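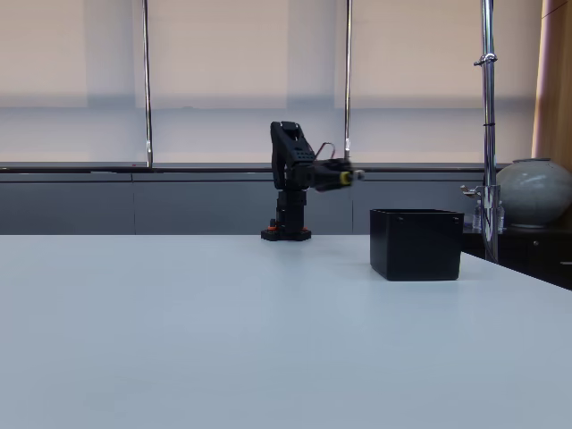

홈 | 티켓 | 지식 베이스 | 다운로드 | 로그인

티켓 제목: Flonach 백업 에이전트, 야간 증분 백업 중 세션 끊김
등록일: 2020년 4월 1일
제품: Flonach Agent / 저장소 서버 Praltholm
상태: 해결됨
우선순위: 보통

증상
야간 증분 백업이 전송 도중 중단됨. 에이전트 로그에 "session reset by peer" 기록 후 재시도 2회, 이후 작업 실패 처리. 수동 전체 백업은 정상 완료. Lévesque 지점 서버에서만 발생하며 본사 서버에서는 재현되지 않음.

환경
- 파일 서버: Omen, 에이전트 기본 설정
- 지점과 본사 간 VPN 경유
- 증분 대상 폴더 11개

확인 1
저장소 여유 공간 정상. 계정 권한 정상. 서버 시각 동기화 정상. 에이전트 재설치 후에도 동일 증상.

확인 2
패킷 캡처 결과, 변경 목록 비교 단계에서 트래픽이 없는 구간이 발생함. 지점 방화벽의 TCP 유휴 제한이 700초로 설정되어 있고, 세션은 이 값에 도달한 시점에 끊김. 전체 백업은 비교 단계를 건너뛰므로 영향 없음.

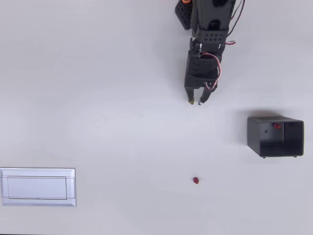 조치
1. 방화벽 정책에서 백업 포트의 유휴 제한을 2,000초로 변경.
2. 에이전트 설정 파일에 keepalive=on 추가 후 서비스 재시작.
3. 실패한 작업의 잠금 파일 삭제. 삭제하지 않으면 다음 작업이 대기 상태로 남음.

결과
변경 당일 야간 작업 정상 완료. 다음 날 작업도 오류 없음. 복원 테스트는 임의 폴더 하나로 진행했고 체크섬 일치.

비고
keepalive 설정은 에이전트 업데이트 시 기본값으로 돌아감. 8월 정기 업데이트 후 설정 파일 재확인 필요. 방화벽 정책은 백업 포트에만 적용했으며 다른 서비스의 유휴 제한은 변경하지 않음. 동일 증상 재발 시 새 티켓을 만들지 말고 본 티켓을 다시 열어 에이전트 로그 첨부.

문의: 기술지원 창구 | 개인정보 처리방침 | 맨 위로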